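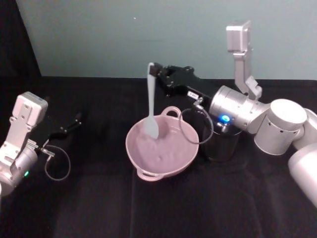

About Murnirlow

Murnirlow is a small research company that teaches two-armed robots to handle soft materials in ordinary kitchens. We started with three people and one arm. There are now eight of us, and both arms get used.

Most of our work is on stirring and folding. Rigid objects keep their shape when a robot touches them. Dough and paste don't, and a camera sees very little change between one stroke and the next. Our method is called Zisora. A person guides the arms through a task, and we record the joint positions and the video together. The model learns short pieces of motion from those recordings and picks a new piece every few seconds as the material shifts.

The current version was trained on 1,763 recorded strokes using spatulas and spoons. We then tested it on 200 stirring runs with mixtures it had not been trained on. It finished 21 more of them than our older method, which followed a fixed path. Most of the remaining failures came from the tool turning in the grip. Thick mixtures were worse for this than thin ones. We are working on that now.

Each test run is limited to 60 seconds. A run counts as finished when the mixture passes a check by a person who doesn't know which method was used.

Merja Suominen leads the research. Jihad Qaisi looks after the arms and grippers, and Marlina Hartono runs the recording sessions. We take two student interns each year, starting in April. Applications go to the address at the foot of the page.

Shared 21 times | 3 comments

Jin-sol Wang
Do you publish the failed runs too? Those would be useful to us.

Marlina Hartono
Yes, they are in the same download as the others, in their own folder.

Vasylyna Stelmakh
Would like to see this tried on bread dough. Much stickier.

Contact: hello at Murnirlow | © Murnirlow | Back to top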